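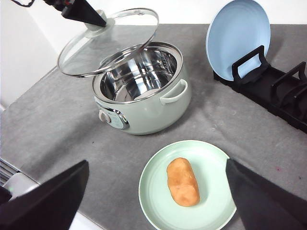 Electric cooking pot with glass lid and stainless-steel interior.

Furkance, September - Ornico will open a countertop cooking course for residents of small apartments, with 27 places in its first term. Participants will prepare soups, rice and potatoes in a single electric pot, and will learn to lift and set down a glass lid safely. The course is led by Felicidad Lagman. 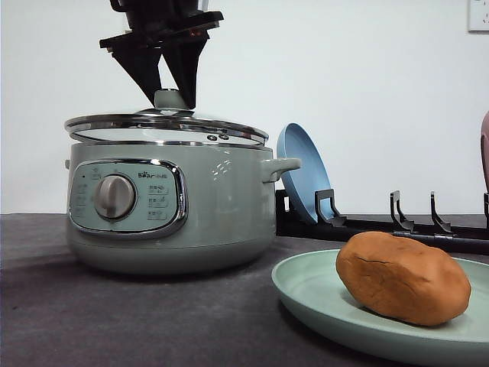
Do participants need to bring their own pot?
Pots, lids and plates are provided at every session and remain in the kitchen.

Each session lasts two hours and closes with dishwashing and a review of storage. Registration is open at the Ornico front desk until 3 p.m. daily. 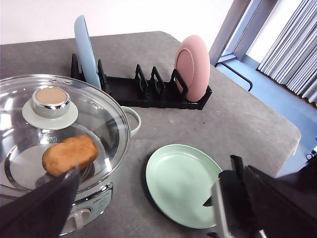 Nhung Lục said that potatoes were the right place to start, and that she hoped the course would also cover steaming - a method she had never managed well at home.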